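3.2 Floor surfaces and cleaning routines

The households in the Sowerby sample were asked to keep a short diary of floor cleaning for 21 days in October. Each entry gave the room, the method (dry sweep, damp mop or full wash) and the product used, if any. Participants were told to carry on as usual and not to clean more often for the sake of the study. Diaries with fewer than 14 completed days were left out of the analysis, which left 300 rooms with usable records.

Rooms were grouped by floor covering. Glazed and sealed tile formed one group, unsealed tile and stone a second, and sheet flooring a third. Carpeted rooms were recorded but are dealt with separately in Section 5. Where a room had more than one covering, it was placed in the group that took up the larger share of the walking area.

Narrow service rooms, such as sculleries, laundry passages and galley kitchens, proved harder to classify than the main living rooms. Many are used both as a place of work and as a way through to another part of the house, and the diaries did not always separate the two uses. We treated them as kitchens if they had a counter along at least one side. Glossy terracotta-coloured tile with pale grout (Figure 2) was placed in the first group.

Figure 2. Large square floor tiles in a narrow room, with smaller glazed tiles on the wall and counter base at the left.
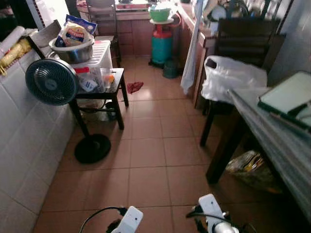

3.3 Grout and residue scoring

Grout was scored apart from the tile face. A trained assessor pressed a folded white cloth along a 30 cm length of joint and compared the mark with the Skundel card, a printed scale of grey tones. Two joints were scored in each room, one near the doorway and one beside the counter or the longest wall. The higher of the two scores was kept.

Residue on the tile face was measured with Clitik strips, applied with light hand pressure and read under the same lamp in every home. In the Wavero pilot the strips had given uneven readings on floors mopped earlier the same day. Visits were therefore booked for the morning, and households were asked to leave the floor alone from the evening before. Rooms where this request had not been followed were visited again in the next round.

Scores were entered on paper during the visit and typed up afterwards by a second member of the team, who did not have access to the cleaning diaries.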